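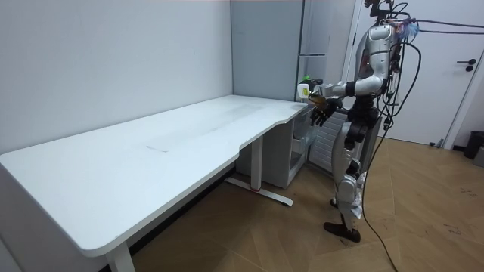

The desk is clear and I would like a medal

I have owned the big white desk for two winters and until this month I could not have told you what color the middle of it was. White, as I now know. With a gray scuff that I have gone at with a damp cloth, a dry cloth and some language.

The desk is a Driment, the one with the scoop taken out of the front so you can pull yourself in like a pilot. It cost me 286 dollars secondhand, and the scoop mostly functioned as a place for mail to fall through. The drawer unit tucked under the right end was supposed to solve that. Its fronts are translucent, so you can hide your clutter and still sort of see it, accusing you.

My system was simple: everything off the desk, and only things with a job get back on. A small white container with a green top is still under review. 

Then there is the neighbor on the right.

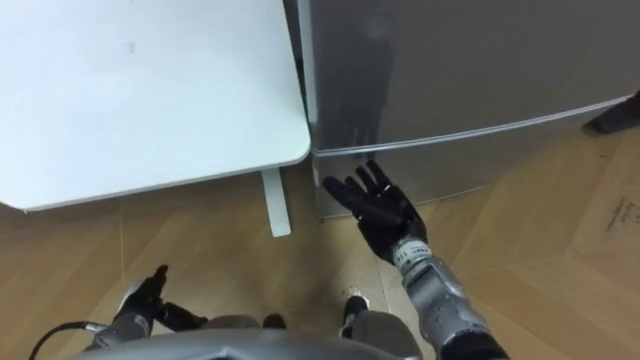 Photo: Prurkovov blog

I wanted the cabinet as close to the desk as it would go, and it went. You could lose a sheet of paper in that gap, and I give it a week. The cabinet is big and gray and shiny enough to show you your fingerprints before you've finished making them. I paid a cleaning service called Mahmoudi to do it once and felt I'd been let in on a secret. The secret was a second cloth.

The floor is the good part. Herringbone, the color of honey, over 770 boards according to the man who laid it and wanted me to appreciate him. Somebody has scribbled on one of them near the cabinet. I am leaving it.

Drinks were the last category. Bottles migrate in this place, and they never migrate toward the recycling.

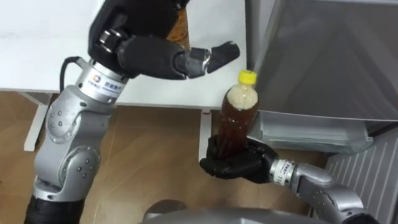

Yellow cap, contents the color of iced tea.

My new rule is that nothing liquid lives on the desk, which lasted until about four in the afternoon. I have ordered a rack from Pistero for the bottles. It comes in two parts and I already resent the second one.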